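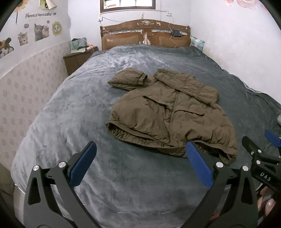

카시마노 생활재단, 겨울 의류 수선·재사용 지원 사업 확대 시행

카시마노 생활재단은 2025년 7월 2일 겨울 외투의 수선과 재사용을 지원하는 사업의 운영 범위를 확대한다고 밝혔다. 이번 조치에 따라 기존에 본관 접수처에서만 받던 패딩 외투와 누빔 의류의 수선 신청을 앞으로는 루오 분관에서도 받게 되며, 접수 품목에는 솜을 넣은 조끼와 아동용 방한복이 새로 포함된다.

재단이 함께 공개한 운영 결과에 따르면 지난 겨울철 접수 기간에 수선을 신청한 의류는 모두 2794점이었다. 이 가운데 645점은 신청인이 수선 후 되찾아 가지 않고 기부하기로 한 의류로, 세탁과 검수를 거쳐 지역 복지시설에 전달되었다. 수선 유형은 지퍼 교체가 가장 많았으며 소매 끝과 밑단의 고무줄 교체, 봉제선 터짐 보수, 충전재 보충이 뒤를 이었다.

재단은 겨울옷의 상당수가 겉감의 손상보다 부속의 고장 때문에 버려진다는 점에 주목해 왔다. 지퍼 손잡이가 떨어지거나 밑단의 신축성이 줄어든 외투는 비교적 간단한 작업으로 다시 입을 수 있으나, 개별 수선점에서는 부자재를 구하기 어렵다는 이유로 접수를 거절하는 경우가 적지 않다는 것이 재단의 설명이다. 이에 재단은 부자재 공급을 맡은 시스타드와 협약을 맺고 규격별 지퍼와 고무줄, 안감용 원단을 공동으로 구매해 참여 수선점에 배분하기로 하였다.

사업을 총괄하는 광밍 탄 자원순환부장은 “외투 한 벌을 한 해 더 입는 일이 가계와 환경에 모두 보탬이 된다고 보고 있다”며 “신청 절차를 줄이고 수선 기간을 앞당기는 데 예산을 우선 배정하였다”고 말했다. 그는 이어 “지난 겨울에는 접수가 한꺼번에 몰려 오래 기다린 주민이 많았다. 여름철에 미리 맡기는 분들이 늘면 현장의 부담도 크게 줄어들 것”이라고 덧붙였다.

실제로 지난 1월에는 한파가 이어지면서 신청이 집중되어 접수가 한때 중단되기도 하였다. 당시 수선을 마치고 의류를 돌려받기까지 걸린 기간은 거의 20일에 이르렀다. 재단은 같은 일이 되풀이되지 않도록 올해부터 접수 시기를 여름으로 앞당기고, 조기 신청자에게는 수선비 가운데 본인 부담분을 추가로 감면하기로 하였다. 감면 폭은 품목과 작업 내용에 따라 달라지며 접수 창구에서 개별적으로 안내한다. 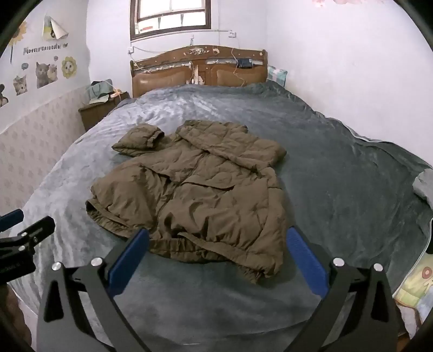 보관 상태에 관한 안내도 강화된다. 재단은 장마철을 앞두고 옷장 깊숙이 넣어 둔 겨울 외투에서 곰팡이와 냄새가 발생하는 사례가 해마다 접수되고 있다며, 보관에 앞서 세탁 여부와 건조 상태를 확인해 달라고 당부하였다. 압축 보관은 충전재의 복원력을 떨어뜨릴 수 있어 장기간 보관에는 권장하지 않으며, 통기성이 있는 덮개를 씌워 여유 있는 공간에 두는 방법이 바람직하다고 설명하였다. 부득이하게 접어 보관할 때에는 무거운 물건을 위에 올려놓지 않아야 한다.

신청 의류의 이력은 전산 관리 체계인 ‘번들’을 통해 기록된다. 번들은 접수된 의류마다 고유 번호를 부여하고 수선 내용과 담당 수선점, 수령 예정일을 신청인에게 문자로 알려 주는 체계로, 그동안 본관에서 시범적으로 운영되었다. 재단은 루오 분관 접수 개시에 맞추어 두 기관의 접수 정보를 통합하고, 신청인이 어느 곳에서든 의류를 맡기고 찾을 수 있도록 할 방침이다. 다만 통합 초기에는 자료 이전 작업으로 문자 안내가 늦어질 수 있다.

수선이 어려운 것으로 판정된 의류는 신청인의 동의를 얻어 부자재 회수용으로 분류된다. 회수한 지퍼와 단추, 조임끈은 상태를 점검한 뒤 다른 의류의 수선에 쓰이고, 남은 원단은 수선 교육 과정의 실습 재료로 활용된다. 동의하지 않은 의류는 신청인에게 그대로 반환되며 이때 별도의 비용은 청구되지 않는다.

주민을 대상으로 한 수선 교육도 함께 마련된다. 교육은 기초반과 심화반으로 나누어 진행되며, 기초반에서는 손바느질로 봉제선을 보수하는 방법과 겉감의 작은 구멍을 막는 방법을 다룬다. 심화반에서는 재봉틀을 이용한 밑단 고무줄 교체와 지퍼 전체 교체를 실습한다. 수강료는 무료이나 재료비 일부는 수강생이 부담하며, 세부 일정은 추후 재단 게시판을 통해 공고될 예정이다.

한편 지역 수선업계에서는 이번 확대 조치를 대체로 반기면서도 작업 단가의 현실화가 필요하다는 의견을 내놓았다. 누빔 의류는 봉제선을 뜯었다가 다시 박는 과정에서 충전재가 빠져나오기 쉬워 일반 의류보다 손이 많이 간다는 것이다. 재단은 참여 수선점과의 간담회에서 이러한 의견을 확인하였으며, 품목별 작업 시간을 조사하여 다음 협약을 체결할 때 단가 조정에 반영하겠다고 밝혔다. 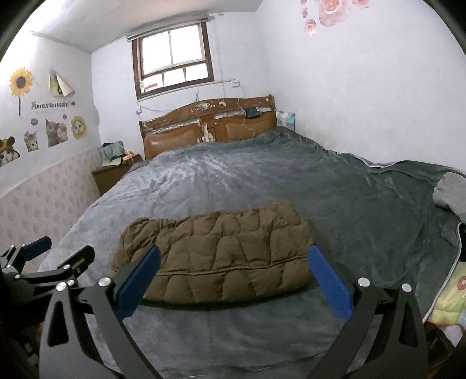
신청 방법 및 유의 사항

신청 대상은 관내에 거주하는 주민이며, 한 사람이 맡길 수 있는 의류는 2점까지이다. 신청인은 신분을 확인할 수 있는 서류를 지참하고 본관 또는 루오 분관 접수 창구를 방문하면 된다. 거동이 불편한 주민은 가족이나 복지시설 종사자를 통해 대리로 신청할 수 있다.

의류는 세탁을 마친 상태로 제출하여야 하며, 주머니에 든 소지품은 접수 전에 모두 꺼내야 한다. 모자나 털 장식처럼 분리할 수 있는 부속은 수선이 필요한 경우에만 함께 맡긴다. 가죽과 모피 제품, 전기 발열 장치가 들어 있는 의류는 접수 대상에서 제외된다.

수선이 끝난 의류는 안내 문자에 적힌 보관 기한 안에 수령하여야 한다. 기한 연장이 필요한 신청인은 접수한 창구에 미리 알려야 하며, 연장은 한 차례에 한하여 허용된다. 그 밖의 문의는 재단 자원순환부에서 받는다.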